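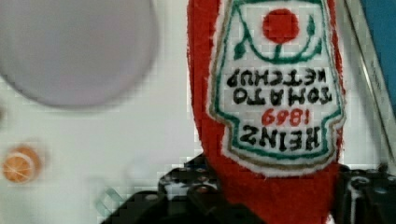
Zevitz Brings Back the Plush Pantry for Fall, Ketchup Bottle and All

FOR IMMEDIATE RELEASE

August 2, 2018

Soft groceries are back. Zevitz, the plush and nursery goods shop on Ogilvie Street, is reopening its Plush Pantry this month after a year off – bigger shelf, new basket, same red ketchup bottle everybody kept asking for at the counter.

The Plush Pantry is a wall of stuffed food. Bread you can squash, a carton of eggs with faces, a pickle, two kinds of cheese. It ran for one season, sold down to a few odd peas, and then the shelf went to bath toys. Customers complained. They complained in person, by email and once on the back of a receipt. So it's coming back.

What's in it this time

32 pieces to start, with more in November. Most are hand sized, a few are big enough to nap on. The list is still moving a little (the waffle is late) but these are confirmed:

Ketchup bottle – red, fuzzy, with a big embroidered label. White label, green stitched border, red tomato up top with curling green leaves and vines. KETCHUP and TOMATO in black capitals, the numerals 1889 in red, and HEINS in large black capitals toward the neck. Soft white fringe all the way round the label.

Mustard jar – new. Yellow, squat, comes with a felt spoon.

Loaf of bread – four slices, velcro, back from last time with better velcro.

Egg carton – half a dozen, each egg comes out.

Milk carton – new, crinkles when you squeeze it.

Pickle – unchanged. We were told not to touch the pickle.

Onion – new, opens in layers. Staff favorite so far.

"People laugh when they pick up the ketchup and then they don't put it down," said Morven Gillies, buyer at Zevitz. "It's the label I think. All that stitching. I've had grown men stand there reading it. We put the bottles by the register last time and it was a mistake, the line stopped moving."

Gillies picked every piece for the range herself over the spring, from samples spread over the stockroom floor. Her rule was simple enough. If you can't tell what food it is from the other end of the shop, it doesn't go on the shelf. A cauliflower was dropped for looking like a sheep. A very nice baked potato was dropped for looking like nothing at all.

"The ketchup passed with no arguement," she said. "It's red, it's a bottle, there's a tomato on it. Done."

Embroidered, not printed

All labels in the range are stitched. Zevitz sold a printed line some years back, and the pictures rubbed away on the ones that got carried around by an ear or a corner. Stitching takes more time to make and the letters come out a bit uneven, thick and rounded – the shop likes that and so do the kids, who run their fingers over them. The younger ones mostly go for the raised parts. The tomato gets a lot of attention.

Eyes, where there are eyes, are stitched too. No buttons, no beads, nothing glued on. The egg faces were redone for this reason and are now slightly crosseyed, which we are keeping.

The shelf and the basket

The Pantry gets its own corner again, left of the door as you come in. Three low shelves at child height and one high one for spares. Next to it a wide play basket with open samples, so nobody has to pull a new loaf apart to see if the slices come off. Please do use the basket. Please don't let the milk carton go home by accident, we lost two that way last time.

A small toy stove will be set up on Saturdays. Bring your own pan if you have strong feelings about it.

Prumska, the two-person workshop that sewed the display aprons for the first Pantry, has made new ones in green and white. Those are for sale as well, child sizes only. We've been asked about adult sizes. Not yet.

Care

Surface wash, cool water, mild soap. Air dry on a towel, flat. Do not tumble the fuzzy ones, the pile goes stiff and doesn't come back. For the ketchup bottle brush the fringe out with fingers or a soft toothbrush once it's dry. Labels can be dabbed, please don't scrub. The mustard spoon is felt and will not enjoy a bath.

Launch morning

Doors open at 10 a.m. on the first day. The first 100 customers get a cloth shopping bag, small, plain, long enough in the handle for a four year old's shoulder. One bag per family. Coffee and juice inside. Expect about an hour of noise.

There will be a grocery hunt for under-eights, with a written shopping list (pictures for non readers) and food hidden on the lower shelves around the shop. No purchase needed. Everything hidden will be below knee height, so parents may want to wear comfortable clothes. Hunt starts when there's enough kids.

Strollers can be left by the back wall. Street parking is limited and the lot behind the bakery is for bakery customers, they have asked us to say so again.

Orders and holds

In store only for the first two weeks. After that remaining stock goes on the website. Holds by phone are fine, 48 hours, one of each piece per caller. No holds on the ketchup bottle until the second delivery is in – sorry, we know. A waiting list is kept in the blue book at the counter, ask anyone.

Schools, day cares and libraries can order a mixed set for the play kitchen, choice of foods subject to stock. Delivery for those goes through Veltel, please allow a week and give us a name for whoever is signing. Sets can be invoiced.

Coming in November

The second batch. Waffle (if it's not here sooner), a soup can, a bunch of grapes, possibly a whole fish. The fish is being discussed. Also a plain shelf crate sized to hold the full range, for anyone whose living room floor has turned into a supermarket.

About Zevitz

Zevitz sells plush toys, blankets and nursery furniture from one shop on Ogilvie Street. Open Tuesday to Saturday, 10 to 5, closed for lunch when short staffed.

Press contact

Morven Gillies, Zevitz. Samples of any piece can be sent out for review or photography, please return the eggs as a full carton. Call the shop in the mornings, afternoons are busy.

ENDS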